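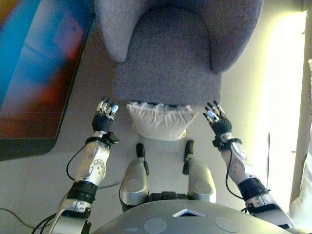 Grey armchair, with the ruffled pillow on the floor in front of it.

Cutside armchairs and pillows: your questions

Does an armchair need a pillow at all?
We doubt it. A decent tub chair should hold your back up without help, and if it doesn't, a pillow with a frill on it is unlikely to save the day. Plenty of people in our Wokthorpe showroom take the pillow out before they sit down. Try the chair bare first, then decide.

Is heathered grey good at hiding marks?
It hides crumbs and a bit of fluff. We wouldn't believe anyone who says it hides tea. Blot spills with a plain cloth and leave the miracle sprays in the shop. 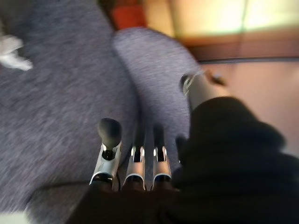
A robotic hand close to the grey upholstery.

Can I wash the pillow?
The cover, yes, on a cool wash. Some guides tell you to put the whole thing in the machine. We tried that with 2 of ours and both came out lumpy, so we no longer suggest it. Ruffles crease whatever you do, and ironing them is a poor use of an evening.

The pillow keeps ending up on the floor. Is there a trick?
None that we trust. Non-slip pads are sold for this and we have yet to meet a good one.
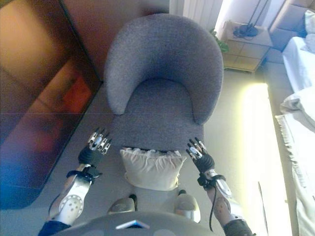 Pushing the pillow well back into the curve helps a little. If it still slides off, it may simply be too big for the seat, and you could move it to the bed and forget about it.

Do I have to plump it every day?
Only if you enjoy it. Take it by both sides, give it a shake and put it down again. The karate chop in the middle is for brochures.
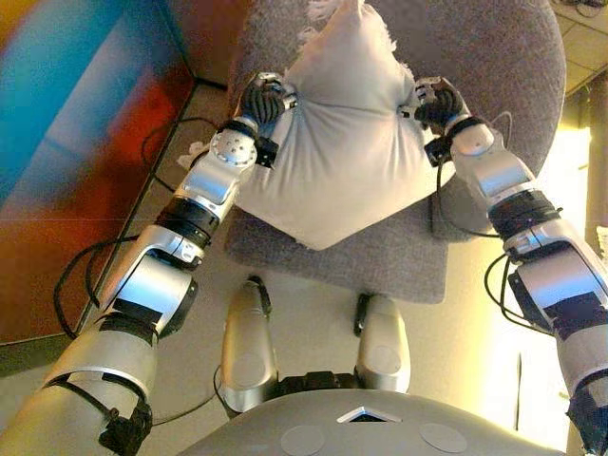 Feather fillings go flat sooner than the labels suggest, while cheap fibre fillings clump. Ask what is inside before you pay extra for either.

Do you deliver to Darnlow?
Yes, for chairs. Pillows on their own are collection only.

Page last checked 4 October 2020.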